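Refill Bottle Returns: Frequently Asked Questions
Climeldale Refill Program, updated 29 Oct 2024

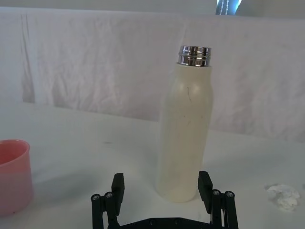
Which bottles can be returned?
Any bottle with a Climeldale deposit code on the base. Size and color do not matter. Bottles from other programs are not accepted, even if the shape matches.

How much is the deposit?
25 cents per bottle, charged at purchase and shown as a separate line on the receipt. Deposits are not taxed.

Do I need the receipt?
No. The deposit code is enough. If the code cannot be read, the return desk can look up the purchase by account number.

Should I leave the cap on?
Yes. Caps are sorted at the wash plant in Brudeck. A bottle returned without its cap still earns the full deposit.

Do I have to wash the bottle first?
Empty it and rinse it once with cold water. Do not use bleach. Residue from bleach interferes with the Lukex rinse test and the bottle will be rejected.

Are scratched or scuffed bottles accepted?
Surface marks are fine. Bottles with cracks, a deformed neck or a base that no longer sits level are recycled. The deposit is paid either way.

What must not be stored in a bottle?
Solvents, fuel, pesticides and paint. A bottle that has held any of these must go to the county hazardous waste site and cannot be returned for deposit.

Is there a limit per visit?
91 bottles at the counter. For larger loads, book a slot at the Hamada Street dock. The dock takes up to 900 per booking.

When are deposits paid?
Counter returns are credited at once. Dock returns are credited after the count, normally within three business days. Dock bookings are closed for the first week of January.

My count does not match the credit. Who do I contact?
Hok-lam Wu, Returns Desk, extension 2934. Have the booking number ready.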